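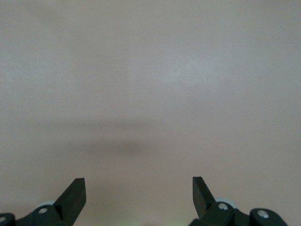 Search this site Enter keywords Go

Do you need a night cream?

2 min read

Liudmyla Romaniuk wrote in to ask if the Nurnell overnight hand cream is worth the price when her day cream is still half full. I doubt it. I put the two ingredient lists side by side and the first eight entries match, in the same order. After that the night one has lavender scent and a thicker jar.

The leaflet says skin "repairs itself while you sleep." Maybe so, but it doesn't say what the cream does to help – only that 934 customers felt a difference. Felt it compared with what? I wrote to the company two weeks ago and got a coupon back.

If your knuckles crack in November, put plain petroleum jelly on damp hands at bedtime and wear cotton gloves if you can stand them. Oleksandra Koval swears by warm olive oil. I tried it for two nights and mostly got oily pillowcases. Cracks that bleed or won't close should be seen by a doctor.

Contact the Arnwood Newsletter | Copyright 2010 | Back to top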